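# Chapter 9: So, Can It Do the Dishes Yet?

Every December my students ask me the same thing, and I've stopped trying to dodge it. When do I get a machine that tidies my kitchen? My short answer is "not this year," and this chapter is the long one.

Start with how easy chores look to us. You clear a desk while thinking about lunch. A machine has to work out where the bottle ends and the desk begins, how hard to squeeze, and what to do when the thing tips (it will tip!). One popular way to teach all that is to let people do the job first, holding the same kind of fingers the machine will use. 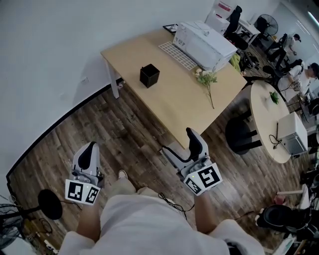
**Figure 9.1** A hand-held gripper in each hand, with patterned marker cubes at the base.

My old lab partner Yareli Magaña tried this for a week and came home with sore wrists and a new respect for her thumbs. Two stiff fingers per hand is a tough diet! She did one pick-up 100 times, then found that a taller cup meant learning it all over again.

That's the part I want you to hang on to as you read. Doing a chore once is a demo – doing it in a stranger's house, with the stranger's clutter, is a product. Shop floors have it easier, as we'll see with the Kotitz packing line in Section 9.2, where every box arrives facing the same way.
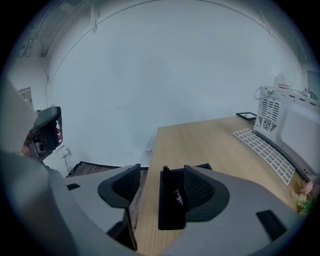

**Figure 9.2** A slim black bottle between the gripper fingers at a wooden desk.

Before you go on, pick a chore you did today and write down every grip you used. Higinio Palacios, who taught this course before me, got to 125 making one omelet. Bring your list to Section 9.1 and we'll start crossing things off.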